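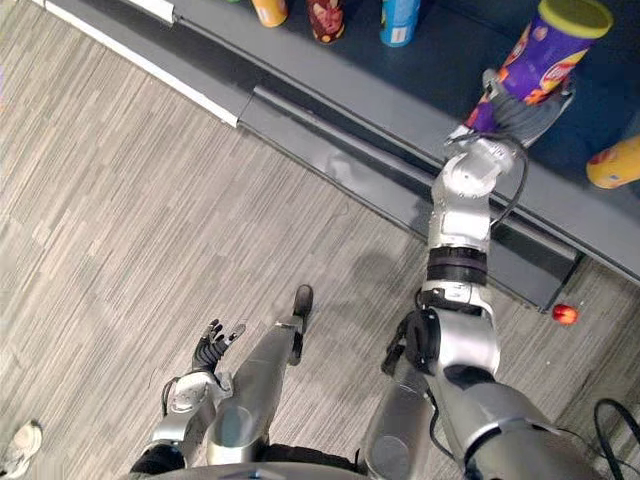
1/ I have been writing English at work for 14 years and I still keep a small notebook for words that trouble me. A few people asked how I use it, so I will write it down in this thread.

2/ The first rule is that I write whole sentences. When I started in January, in my first job at Karnora, I wrote single words with translation. I filled 900 lines and could use very few of them in a meeting.

3/ Now I write the sentence I heard, and who said it. "Let's park this for now" is from Teresa Caldeira. I remember her voice, so I remember the phrase. For two days I had been looking for what she wanted to park.

4/ Small words are harder than big words. I can say "infrastructure" without fear. But "get by", "get over", "get around to"? These have their own pages, and the pages are full of corrections.
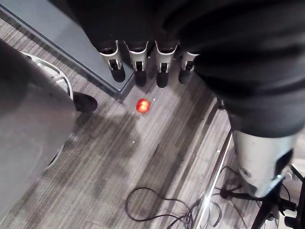 Silver in the middle of the fingers, black at the tips.

5/ My favorite page is the one for "hand". Hand in, hand out, hand over, on hand, out of hand, offhand. Rongrong Ye gave me "hands down" last month and I was so happy, I used it in 4 emails the same day. Please do not do this.

6/ Ravindra Mishra asked if an app is not easier. Maybe it is. I tried Flinix for 40 days and I liked the sounds in it, but I was learning to please the app. With the notebook I choose the sentence myself.

7/ I read old pages on the bus in the morning, one or two, with the right side covered by my thumb. If I cannot finish the sentence, I put a dot next to it. Some sentences have many dots. "I would have had to" has the most.

8/ One question for native speakers, please. Is it "different from" or "different than"? Min-kyu Wi says the first, my manager writes the second, and I have both in the notebook with a dot.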